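Projektbericht: Handgeführter Greifer für Kleinteile
Setareh Akbari, Reijo Lindqvist - Gemeinschaftswerkstatt Faklow

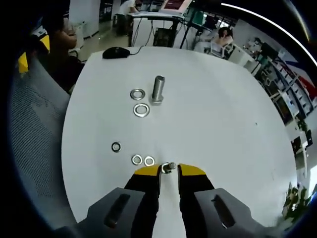 Abb. 1: Greifer mit Metallteil zwischen den Fingern, auf dem Tisch Sechskantschraube und Unterlegscheiben.

Gegenstand der Arbeit ist der Aufbau eines handgeführten Zweifingergreifers. Die Finger erhielten gelbe Auflagen an den Spitzen. Der Öffnungsweg wurde auf 90 mm festgelegt, die Erprobung umfasst 100 Griffe je Teil. Die Auswertung - betreut von Danica Mikuš - folgt im September.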